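Keeping Bar Soap Firm and Usable to the Last Sliver
Household Notes, compiled by Fadime Avcı

A bar of soap loses more material to standing water than to washing. The surface takes up moisture, softens into a gel and drains away through the dish. The tips below apply to ordinary milled bars and to handmade cold-process bars, with differences given where they matter.

Storing unused bars

Take new bars out of plastic film as soon as they come home. Paper wrapping may stay on. Stand the bars on edge in a drawer or closet with a finger's width between them and leave them for at least 7 weeks. Handmade bars continue to lose water during this time and become noticeably harder. Milled bars change less, but they still gain a little firmness.

Do not store bars above a radiator. Fast drying cracks the outer layer while the center stays soft, and the cracks later collect dirt.

Strongly scented bars should be kept apart from unscented ones. A lidded tin will hold the scent, but the lid must stay off until the bar is fully dry.

The dish

A dish needs drainage and air under the bar. Ridges should be at least 8 mm high. Flat dishes with a single hole in the middle do not drain well, as the bar sits over the hole and seals it. Erdal Kozan, who makes soap in Lillgate, sets his bars on two lengths of dowel across a shallow bowl and empties the bowl each evening. The same can be done with two rubber bands stretched around any flat dish.

Keep the dish out of the direct line of the shower. If the only shelf is in the spray, use two bars in turn – one in the shower, one drying on the windowsill – and swap them every morning.

Wooden dishes should be oiled before first use and again when the surface looks gray. Linseed oil is suitable. Let it cure completely before the soap goes back on.

Cutting large bars

Blocks sold by weight are cheaper, but they should be cut before use. A thin wire gives a cleaner face than a knife. If a knife is used, warm the blade in hot water, wipe it dry and press straight down without sawing. Soap that crumbles is too cold or too dry; leave it overnight in a warm room and try again. Wipe the cut faces with a dry cloth.

Using up slivers

Thin remnants can be joined to a new bar. Wet both faces, rub them until they lather, press together and leave undisturbed overnight. The joint holds better if the new bar is scored first with a fork.

Where there are many remnants, grate them and add just enough hot water to make a stiff paste. Pack the paste into a small mold lined with baking paper. Unmold after two days and dry for 19 more. Bars made this way are rougher in texture and are best kept for the laundry sink – collars and cuffs in particular.

White deposits

A powdery white film on a handmade bar is usually soda ash. It rinses off with warm water. A gray ring in the basin is soap scum formed with hard water; white vinegar diluted by half removes it from ceramic and glass. Do not use vinegar on marble or limestone.

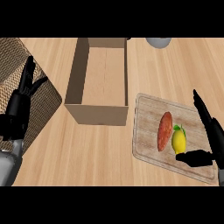

Household Notes – Issue 8 – p. 19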